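Puppet shows got too polished. There, said it. Went to the Lullport puppet festival again in September, 7 shows, and I came home remembering one. One!

Used to be you could see the strings. You could hear somebody breathing behind the cloth, and the wolf's jaw stuck half open and kids screamed anyway. Now it's all projection and fog and a sound track so loud the puppet might as well stay in the trunk. The Rivadeneyra seats nearly 3,000. For hand puppets. Row 40, I was watching a screen of a puppet. Could of stayed home. 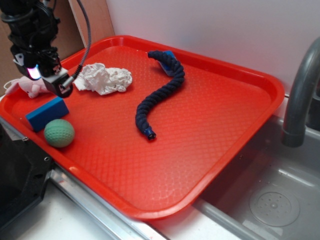

And the money. Erar tickets went up 20 dollars and what did we get, a lobby with a gift shop. Same three plots too. Lost bear, sad moon, brave little boat.

The one I remember was at Nolcombe, back room, folding chairs, a goose made from a sock and a coat hanger. Goose wants soup. Goose can't get soup. Whole plot. I laughed till my neck hurt and the guy next to me was wiping his eyes.

Not asking for worse puppets. Asking for smaller rooms, less fog, and somone willing to let a head fall off mid scene and keep going. Festival people, please. Book more geese.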